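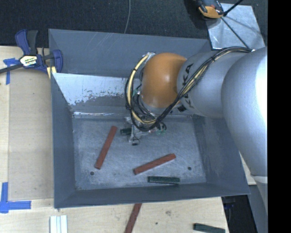
4.2 Picking from the metal bin

Figure 6. Bin station with the Vimenura gripper kit above the bin floor. Red bars and a green block lie in the bin.

We tested the kit, which Sarley sells as a ready package, on loose bars and blocks. The supplier gives only one setting for all parts, and we kept it. From 80 trials the gripper picked the part in 67. Most of the failed trials were with parts lying near a wall of the bin, where the fingers have little space. The cables must be fixed by the user, and the manual says very little on this point. The same trials with the Desmet kit are reported in Section 4.3.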